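Wadport Robot Club — new year news

Monday, January 7, 2019

Back already. Happy new year to all, hope everyone had a proper rest and nobody spent the whole fortnight in the shed soldering (some of you did, we saw the messages). Quick round-up of where the arm team has got to, then dates and jobs and a couple of moans.

Arm team

Kitchen table task is going well. For those who missed the October meeting: the arm has to pick things up off a table, one at a time, and put them where they belong. Food in a bowl or on the plate, bottle stood up at the back, mug left alone unless the card says mug. It's the task for the Drernadari round this spring so everything else is on hold till then. Sorry, line followers. Your track is rolled up behind the door and it is quite safe.

We logged 722 tries before the break. 677 of those are usable, the rest were spoiled by somebody leaning on the table or the log not being switched on. Please, please switch on the log. There's a note taped to the keyboard now, and a second note telling you not to peel off the first one.

Strawberries are the best so far. They've got a decent shape for the fingers and they don't roll far. The flat pale things are the worst. Fingers come down either side, close, and half the time they just push it along. We've been trying a lower approach — nearly touching the table — and then closing slowly. Better, but it wants a very exact height and the height drifts after the arm has been running a while. Somebody suggested a bit of foam on the fingertips. Somebody else suggested banning bread. We're trying the foam.

The bottle is a funny one. Lying down it's easy to grab but nobody can get it to stand up again. The wrist needs to turn as it lifts and our turn is too late, so it comes down on its shoulder. Two of the younger lot have a new version of that bit of code and want first go on the next club night. They can have it.

Colander is staying in for now, in the light green, same as the mug. It's mostly there to be in the way, and the code did mix the two up a few times in the autumn, which was very annoying and also quite useful to know.

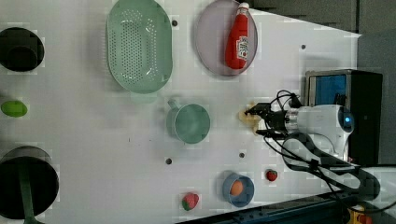
What we still need to do

Set the tabletop height again and write it down. On paper. In the blue folder, not on the back of a crisp packet.

Finish the cards for the layouts. 73 done, and the older ones need checking as some were written before we swapped the plate over.

Tie the cables back. They're hanging round the arm again and one of these days it will grab its own lead.

Sort the toy box. Bits from the old Hullitz set have got mixed in with ours and the rules say declared items only, so anything not on the list comes out.

Practise talking. The judges ask questions at the end and last time we all looked at our shoes.

Hullitz trip

Friendly against the Hullitz club is on, at their place, date to follow. We can take 4 people plus the arm, and the arm needs a seat to itself, so it's a squash. If you want to come put your name on the sheet by the door. You need to have been to at least two club nights this term and you need to be able to start the arm up from cold without reading it off the wall. If too many names go down we'll draw them out of the colander.

They're using a different hand from ours, with wider fingers, and say they've cracked the bread problem. We'll see. Bring a notebook and be nosy.

Vidal workshop

The Vidal room is ours again on Saturday mornings from the end of the month. Bench space is tight and there's a craft group in straight after, so tools away and floor swept before you go. Last time there were wire ends all over the floor and we had to say sorry to everybody. Doors open at the usual time, tea money in the tin.

If you're new, Saturdays are the better session to start with. It's quieter and you get longer on the controls. First time out you'll move the arm by hand, slowly, and learn where the stop button is before anything else. Long hair tied back, sleeves up, no hands on the table while it's moving. Same rule for parents. Especially parents.

Odds and ends

Subs are due. Same as last year. See the noticeboard if you can't remmeber what that was.

Wanted: a table clamp that really clamps, a roll of non-slip mat, and any toy fruit you've got spare. Soft sorts as well as hard ones, we'd like to see how the fingers cope.

Lost: one grey scarf, one lunchbox lid, the small screwdriver. The small screwdriver again.

Beginners' coding starts the week after next, same room as before. Bring a laptop if you have one, we've a few to share if not. No need to have done any before, really none.

Next newsletter when theres something to put in it. Send bits in early please, this one was typed with its coat on.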